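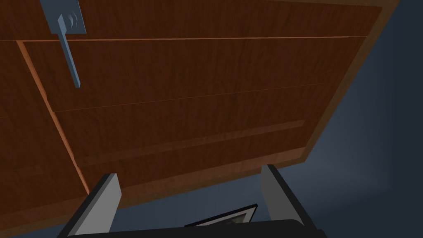
Prulletance, 14/07/2022

Speaker notes: "Which way is the drawer?"
Anas Abou Jaoude, Funo planning software

Good afternoon, and thank you for staying on after lunch. Say hello to the people at the back. Wait for the door to close.

Leave the opening slide up for a good while. Let them look at it and tilt their heads, because I did exactly the same the first time I opened this view, and I had written half of the code that made it! It's the wrist view in our simulator, looking up at a wooden cabinet, with the two fingers coming in from the bottom. The seams run off on a slant, and so does the grain. To us it is plainly a cabinet. To a planner that has only been told "the drawer front is vertical", it's a nasty surprise.

So that is my subject for today: how Funo decides which way is "out" when the camera is leaning over, and what happens to the rest of the plan when it decides badly.

Start with the old version. We fitted a plane to the depth points, took the normal, and pulled along it. Lovely and short, and on a straight-on view it did very well. (Mention Drukier here, whose plane fitting library we still use and are still fond of.) The trouble came with tilted views, where part of the side of the cabinet or the wall crept into the fit and the normal drifted. A drift of 7 degrees is enough to make a simulated drawer bind on its runners. The arm keeps pulling, the controller keeps adding force, and you sit there watching a very determined robot get nowhere.

Next, the handle. Point to the metal lever at the top left of the picture. Our detector is keen on handles, and a lever like that one gives it a good strong score. Then look across the lower drawer panel at the long raised ledge, wood against wood, same colour, with just a lighter upper edge and a thin shadow to give it away. If the task says "lower drawer", the ledge is the thing we want to consider, and the old ranking would go for the lever nearly every time. We now ask which panel a grasp belongs to before we ask how good it looks. I wish I could say that was my idea, but it came out of a long argument with the Rüegg team, and they were right.

Slow down for the numbers, I always rush them. The test set has 3,034 simulated starts, all with the wrist tilted. The old planner finished 1,301 of them. I'll put the new results up beside that, and please be patient with the chart, as the labels are small.

Then the failures, and do be frank about these. There are 171 starts where the new planner picks the correct panel and still chooses a grasp it can't reach without folding the elbow into the cabinet. We check reachability too late. The fix is to run a rough arm check while the grasps are being ranked, and that work is on the branch now — slow, but it runs.

If there's time, show the replay tool. Step through one plan with the normal drawn on, then switch the wrist camera off and on so that people can see the arrow swing. If the laptop sulks, skip it and go to questions.

Likely question: why not move the wrist until the view is level? We do, when there is room. Under a cabinet there often isn't, and each extra move costs planning time.

Thank the organisers, and leave the repository address on the screen.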